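Success check for cube stacking in simulation: when to count it as stacked?

Posted in Manipulation and Learning, 08/09/2026

Yaneth Giraldo wrote:

Hello to all. I am training a policy for stacking a red cube on a blue cube, only in simulation for the moment. The method is behavior cloning from scripted demonstrations, and after that I evaluate with random start positions of the two cubes. My problem is with the evaluation and not so much with the training. Please look first at these two views.

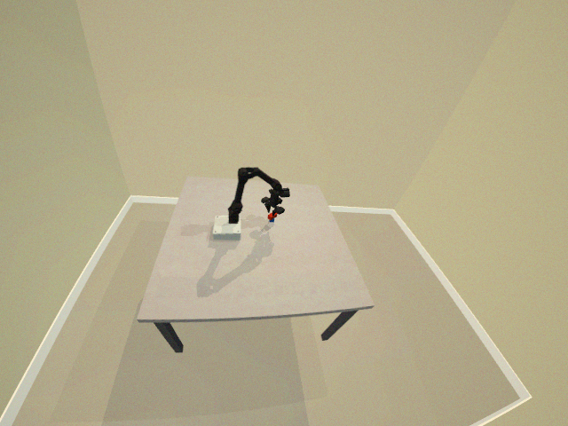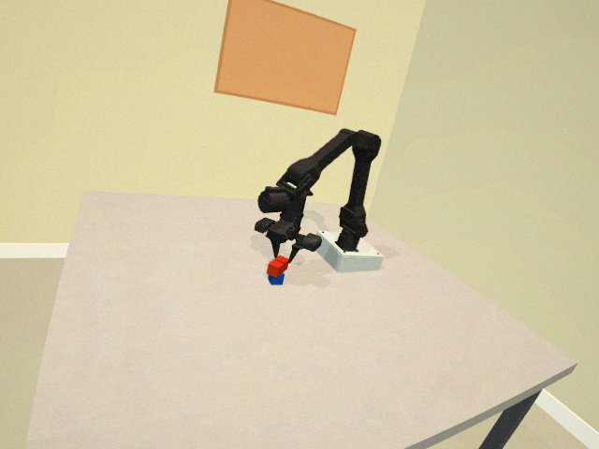
Red cube and blue cube under the gripper, in two views of the simulated room.

My success check is the following. The center of the red cube must be above the center of the blue cube, with a horizontal distance smaller than a tolerance, and the height must be correct within 2 mm. The episode stops at the first time step where this is true. With this rule I get very good numbers. But when I watched the videos of the evaluation, I noticed that in many episodes the check becomes true while the fingers are still near the cube, and I cannot say if the stack would stay after the arm goes away. In the second view, for example, the red cube is a little rotated compared to the blue one and the tip of the right finger touches its corner. My check does not look at the rotation or at the fingers.

I ran 1000 evaluation episodes with one checkpoint. I would like to report one number in my thesis, and I want that it is a fair number. Should I wait until the gripper is open and far? How long? And should the rotation of the red cube be part of the condition? I read several papers and each one seems to have its own rule, or the rule is not written.

Thank you in advance, and excuse me if this was already discussed. I searched with the word "stacking" and found only topics about grasp planning.

Kiltwood wrote:

You must wait for the release, yes. Stopping at the first true step measures "the red cube was once at the right place", and a cube which is still held can satisfy this very easily. What we do in our group:

First, the distance condition as you have it. Second, no contact between any finger and the red cube (ask the physics engine for contact pairs, do not use the finger opening, it can lie to you when the cube is touched from one side only). Third, there must be contact between the red cube and the blue cube, and no contact between the red cube and the table. Fourth, all of this must hold for a number of steps in sequence, and the speed of the red cube must be below a small threshold during this time. We use one half second of simulated time.

If the policy never retracts the arm, the episode is a failure. Some people find this hard, but a policy that does not know when to let go has not finished the task. Check also that your demonstrations contain the retract motion. If your script ends the recording at the moment when the fingers open, the policy has no data for what comes after, and it will hover there or close the fingers again. I lost 4 weeks with this mistake in March.

For rotation, I would not put it in the condition unless your task description asks for aligned cubes. Report the yaw error as a separate value, for the successful episodes only. Remember that a cube has symmetry, so take the error modulo 90 degrees.

Matei wrote:

just increase the height tolerance, 2 mm is too strict, my results went up a lot when I did it

Yaneth Giraldo wrote:

@Matei Thank you, but my worry is that the numbers are already too high, so I prefer not to make it easier.

@Kiltwood This is very clear. I looked in my script and the recording stops exactly one step after the command for opening the fingers. So I will record the demonstrations again with the retract, and use the contact condition. I have 1591 demonstrations, it is one night of computing.

Civwood wrote:

One small addition to the answer of Kiltwood. Please save the state of both cubes for every step of the evaluation, and not only the success flag. Then you can apply the old rule and the new rule to the same episodes and put both numbers in the table. For this you must let each episode run to the full length, also if the old rule is already satisfied. In my opinion the difference between the two numbers is interesting for the reader by itself. Save the contact pairs too, they are not possible to recover exactly from the poses.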